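Two-armed robot learns kitchen work by being corrected, Fundambridge lab reports

August 18, 2021
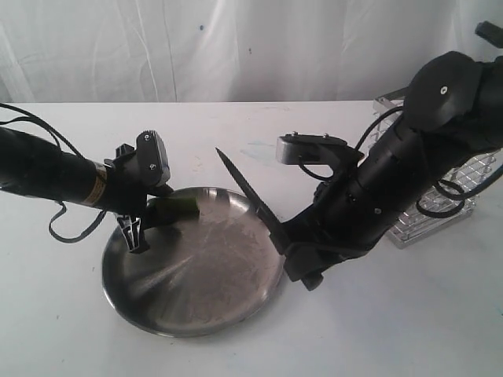 One arm holds a piece of green vegetable over a steel plate while the other grips the knife. Photo: Turcotte Laboratory

Anyone who has taught a child to cut vegetables will remember how little of it gets done by lecturing. You stand close by, you let them try, and every so often you reach over and turn their wrist a little. Researchers at the Turcotte Laboratory in Fundambridge have been teaching a pair of robot arms in much the same spirit, and in a report released this week they say the approach is working better than they had dared to hope when they began last December.

The method is called Tratine, and the idea behind it is pleasantly easy to explain (the mathematics, we are assured, is another matter). Robots that learn by imitation are usually given a large stack of complete demonstrations, in which a person guides the arms through the whole job from start to finish, over and over again. With Tratine, the person gives a small set of full demonstrations at the beginning and then lets the robot have a go by itself. When it starts to drift, the person takes over for a moment, puts things right, and hands control back. Only those short corrections are added to what the robot studies next.

For their main test the team chose a job that most of us do without a thought: holding a piece of vegetable with one hand and bringing a knife to it with the other. It is a surprisingly hard thing for a machine, as both arms have to agree on where the food is at every moment, and a small slip on one side throws off the other. Vegetables don't help matters by coming in all sorts of shapes, with skins that can be slick on one piece and rough on the next.

The team began with 60 full demonstrations and went on to collect 318 corrections, most of them lasting only a few seconds. According to the report, the robot trained this way made cleaner cuts and dropped fewer pieces than one trained on full demonstrations alone, even though the people doing the teaching spent less time at the controls. The gain was largest at the moment just before the blade meets the skin, when the two arms have to settle into position together. That happens to be where the teachers stepped in most often.

There are limits, and the report is open about them. Very soft foods still give the system trouble, ripe tomatoes above all, and the robot has so far worked at a single table under steady lighting. Two people did all the teaching, both with plenty of practice, so it remains to be seen how well the method would hold up with somebody new at the controls. The cutting is also a good deal slower than anybody hungry would put up with!

Next on the list is a longer trial at the lab's teaching kitchen in Eltcombe, where first-time teachers will be invited to try their hand at correcting the robot. The lab also plans to move on to peeling, a task the team has been looking forward to with some excitement and a fair amount of dread. The full report is available on request from the laboratory's front office in Fundambridge.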